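Wer ist unten? Markenkontrolle, Lampenstube und die Kunst des Zählens
Sprechzettel zum Vortrag, 6. Juni, Fachabend Grubensicherheit
Henryk Kalinowski

Vorbemerkung an mich selbst: langsam reden. Beim letzten Mal war ich bei Folie 9, als die Hälfte noch ihren Kaffee holte. Wasser mitnehmen. Die Kappe vom Laserpointer abziehen, bevor ich ihn dreimal drücke.

Folie 1 – Titel
Begrüßen, Dank an Leokadia Olszewski für die Einladung. Sie hat mir 40 Minuten gegeben und am Telefon so geklungen, als wären 30 auch schön.
Einstieg ohne Anlauf: Nach jedem Grubenunglück steht in der Zeitung zuerst eine Zahl. Am nächsten Tag steht dort eine andere. Eine Woche später eine dritte. Ich will heute über den Weg zwischen diesen Zahlen sprechen, und der führt meistens durch eine Lampenstube mit schlechter Beleuchtung.

Folie 2 – Die Frage
Eine Grubenwehr braucht vor der Einfahrt drei Auskünfte: wie die Wetter stehen, wo die Leute sind, wie viele es sind. Über die ersten beiden gibt es Lehrbücher in Regalmetern. Zur dritten gibt es einen Nagel an der Wand mit einer Messingmarke daran.
Pause lassen. Wer vom Fach ist, lacht jetzt. Wer nicht lacht, ist Softwareverkäufer.

Folie 3 – Wie es gedacht war
Kurz die Geschichte. Bergmann kommt, nimmt Marke, gibt Marke ab, bekommt Lampe, fährt ein. Hängt die Marke am Brett, ist er unten. Hängt sie nicht am Brett, ist er oben. Auf der Nachbargrube war es genau umgekehrt, und zwischen beiden Gruben wechselten jedes Frühjahr die Leute.
Manche Betriebe haben deshalb zwei Marken eingeführt. Dadurch konnten sich die beiden widersprechen, was den Steigern immerhin Gesprächsstoff verschaffte.
Falls gefragt wird: Ja, das System ist gut. Es braucht keinen Strom, es hat kein Passwort, und man kann es mit Handschuhen bedienen. Ich mache mich hier über die Handhabung lustig. Das Messing kann nichts dafür.

Folie 4 – Grube Wilczyńska, das Brett
Mein Hauptbeispiel. Schachtanlage Wilczyńska, Steinkohle, Schlagwetter, zwei Schächte und ein alter Wetterschacht, von dem man im Betrieb sprach wie von einem Onkel in Übersee.
Bei der Inventur im März haben wir die Marken gezählt. Ausgegeben laut Buch: 2.037. Belegschaft laut Lohnbüro: 1.860. Kurz stehen lassen, das Publikum rechnet gern selbst.
Die Differenz hat der Lampenmeister Lech Szewczyk mir mit drei Worten erklärt: »Die sind unterwegs.« Er meinte die Marken. Ich hatte einen Augenblick lang die Leute verstanden und bin etwas blass geworden.

Wo die Marken waren, soweit wir es klären konnten:
Schlüsselanhänger. Sehr beliebt, vor allem bei Pensionären.
Ersatzmarken für verlorene Marken, die später wieder auftauchten. Der Mann hatte dann zwei und benutzte die schönere.
Fremdfirmen, die im Vorjahr eine Strecke ausgebaut und ihre Marken als Andenken mitgenommen hatten.
Eine unter dem Tischbein in der Steigerstube. Der Tisch wackelt seit der Inventur wieder.
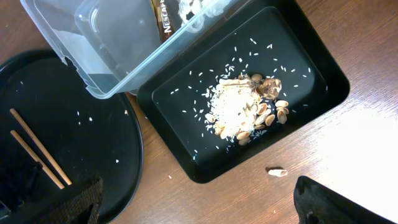 Reis mit Pistazienschalen auf schwarzem Tablett.

Folie 5 – Warum das nicht komisch ist
Ton wechseln. Hier wirklich ernst werden und nicht wieder nach zwei Sätzen einen Witz nachschieben.
Eine überzählige Marke ist im Alltag eine Schlamperei. Im Ereignisfall ist sie ein Mensch, den ein Trupp sucht. Unter Atemschutz, bei schlechter Sicht, mit begrenzter Zeit. Ein Trupp, der nach jemandem sucht, der zu Hause beim Abendbrot sitzt, fehlt an einer anderen Stelle.
Der umgekehrte Fall ist schlimmer: eine Person unten, für die es keine Marke gibt. Das sind Besucher, Vertreter, Kollegen, die »nur schnell« mitfahren, und es sind Leute, die über einen alten Zugang hineingehen und mit gutem Grund auf die Markenausgabe verzichten. Wer Kabel stehlen will, trägt sich vorher in keine Liste ein.
Für die Rettung ist das gleichgültig. Methan fragt nicht nach dem Arbeitsvertrag. Aber die Einsatzleitung plant mit der Zahl auf dem Brett, und wenn die Zahl falsch ist, ist es der Plan auch.

Folie 6 – Die Übung
Den Ablauf erzählen, aber bitte nicht die Version mit dem Hund.
Angenommenes Ereignis: Zündung im Ostfeld, Nachmittagsschicht. Auftrag an die Lampenstube: Zahl der Personen unter Tage, namentlich, mit Revier. Angemeldet war die Übung bei der Werksleitung, bei der Lampenstube selbstverständlich nicht.
Erste Meldung nach wenigen Minuten, sehr selbstbewusst: 200. Eine wunderbare Zahl. Ich habe mich erkundigt, wie sie zustande kam. Es war die Sollstärke der Schicht aus dem Aushang.
Zweite Meldung, diesmal vom Brett, etwas leiser vorgetragen und deutlich niedriger. Dritte Meldung aus den Lampenladegeräten, wieder höher als die zweite. Dann kam der Fördermaschinist mit einem karierten Heft, in dem er seit Jahren für sich selbst Striche macht. Das Heft stimmte.
Den Satz von Szewczyk zitieren: »Wenn ihr das vorher gesagt hättet, hätten wir es vorher gezählt.« Ich habe ihn mir aufgeschrieben. Er beschreibt das deutsche und das polnische Übungswesen gleichermaßen.

Folie 7 – Die Technik kommt
Jetzt zu den Funksystemen. Leser am Schacht, Transponder in der Kopflampe, Anzeige in der Warte. Ich nenne zwei Systeme, mit denen ich zu tun hatte, und bekomme von keinem Hersteller Geld. Von einem bekam ich einmal einen Schirm.
Vemulent: Transponder in der Lampe. Zuverlässig, solange jeder seine eigene Lampe trägt. In der Praxis gibt der Kollege mit der schwachen Batterie seine Lampe unten weiter, und schon befinden sich zwei Männer in Revieren, in denen sie nie waren.
Sukaso: Transponder am Selbstretter. Klüger gedacht, denn den Selbstretter muss man am Mann tragen. Man hängt ihn in der Praxis an den nächsten Stempel, weil er drückt. Die Warte sieht dann eine Reihe sehr geduldiger Bergleute, die seit Schichtbeginn an derselben Stelle stehen.
Beide Systeme sind besser als das Brett allein. Das laut sagen, sonst kommt es hinterher in der Fragerunde als Vorwurf.

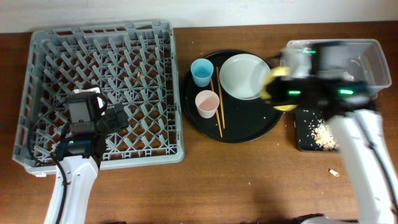 Folie 8 – Was die Anzeige verschweigt
Ein Bildschirm sieht immer sicher aus. Das Brett mit seinen krummen Nägeln hat wenigstens zugegeben, dass man nachschauen muss. In der Warte steht eine grüne Zahl, und grüne Zahlen werden geglaubt.
Yung-ching Hsueh hat dazu eine schlichte Prüfung vorgeschlagen, die ich seitdem überall anwende: Man bittet den Wartenfahrer, die Anzeige mit einer zweiten, unabhängigen Quelle zu vergleichen. Dann wartet man. Sucht er die zweite Quelle auf demselben Server, ist die Prüfung beendet.
Weitere Punkte, kurz halten:
Leser, die im Staub erblinden und dabei den letzten Stand anzeigen.
Ausfall der Stromversorgung unter Tage nach einer Zündung. Genau dann, wenn man die Ortung braucht, hat man die Ortung von vorhin.
Besuchertransponder, beschriftet mit »Gast 5«. Wer Gast 5 heute ist, weiß die Pforte. Die Pforte hat um vier Feierabend.

Folie 9 – Die alten Zugänge
Hier gehört der Stollen Hillik hin. Aufgelassen, mit Gitter verschlossen, das Gitter mit einem Vorhängeschloss, das Vorhängeschloss mit Rost. Laut Akte gesichert. Bei der Begehung war das Gitter tatsächlich noch zu, man konnte nur daneben vorbeigehen.
Leokadia Kalinowski aus der Markscheiderei hat die Grundrisse übereinandergelegt und eine Verbindung zum heutigen Grubengebäude gefunden, die in zwei von vier Rissen eingezeichnet ist. (Ja, verwandt. Cousine. Nein, sie hat mir das nicht beim Sonntagskaffee verraten, es stand im Bericht.)
Folgerung: Die Kontrolle am Schacht zählt die, die durch den Schacht kommen. Für den Rest braucht es Begehungen und Messungen, und zwar Methan und Sauerstoff schon vor dem Mundloch. Ein alter Stollen atmet mit dem Luftdruck. Bei fallendem Barometer kommt heraus, was drin ist, und matte Wetter kündigen sich nicht an.
Keine Heldentaten erzählen. Wer nachsehen will, ob dort jemand drin ist, wartet auf die Grubenwehr.

Folie 10 – Was wir in Wilczyńska geändert haben
Alle alten Marken ungültig, neue in anderer Form. Die Pensionäre dürfen ihre behalten, wir haben sie gelocht.
Abgleich zum Schichtwechsel: Brett gegen Lampe gegen Warte. Stimmen die drei nicht überein, wird geklärt, bevor die nächste Schicht einfährt. In den ersten Wochen ging das auf Kosten der Pünktlichkeit. Es gab Beschwerden, darunter eine schriftliche mit Rechtschreibfehlern, die ich sehr mag.
Besucher nur mit Namen auf der Marke. Mit Kreide, wenn es sein muss.
Wechsel der Lampe unter Tage nur mit Meldung an die Warte.
Das karierte Heft ist jetzt amtlich. Der Fördermaschinist hat Vordrucke bekommen und benutzt weiterhin das Heft.

Folie 11 – Die Zahl nach außen
Letzter Block, für alle, die mit Presse und Angehörigen zu tun haben.
Solange die drei Quellen sich widersprechen, gibt man keine Gesamtzahl heraus. Man sagt, wie viele sicher ausgefahren sind und dass man den Rest abgleicht. Das klingt am Mikrofon erbärmlich. Eine Zahl, die am nächsten Morgen steigt, klingt für die Familien am Werkstor sehr viel schlimmer.
Und wenn Personen unten sein könnten, die in keiner Liste stehen, dann sagt man auch das. Ihre Angehörigen stehen unter Umständen nicht am Tor, weil sie sich nicht trauen. Eine Telefonnummer, unter der man keinen Namen nennen muss, hilft dort mehr als ein zweiter Pressesprecher.

Folie 12 – Fragen
Erwartete Frage: Kosten. Antwort: Der tägliche Abgleich kostet Arbeitszeit und Nerven. Die Tabelle habe ich dabei, sie ist als Reservefolie 13 hinterlegt.
Erwartete Frage: Datenschutz bei der Ortung. Antwort: berechtigt, Betriebsvereinbarung zeigen, nicht abwimmeln.
Erwartete Frage von Szewczyk, der in der dritten Reihe sitzen wird: ob ich den Tisch in der Steigerstube repariert habe. Antwort: Die Bestellung läuft.
Danach Mikrofon abgeben und die Teilnehmerliste bei Frau Olszewski unterschreiben. Beim letzten Fachabend habe ich das vergessen und galt bis zum Montag darauf als abwesend.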